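Thread: Fleta council wants to rename Esquivel Square

saltmarsh_red
So the new majority in Fleta has been in two months and the first big item is taking the Esquivel name off the square. The man led the dock strike. They say residents asked for it. I'd like to see which residents.
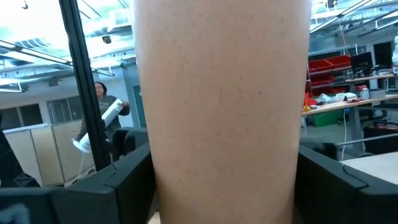
Who gets the final say on the name?
The full council, by simple majority, after a 25-day comment period.

plainview89
Comment period, sure. Wamevano had one too — 80 letters against, and the plaque was gone by December anyway.

saltmarsh_red
Those letters at least slowed it down.

plainview89
Did they? I never saw proof of that.

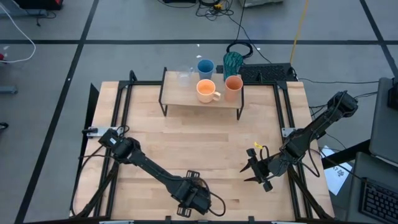
Drodomness
I don't buy the hero talk either. Esquivel signed the deal that split the union, and my side of town remembers it. Put the name to a public vote.

saltmarsh_red
A vote worded by the people who already ordered the new signs?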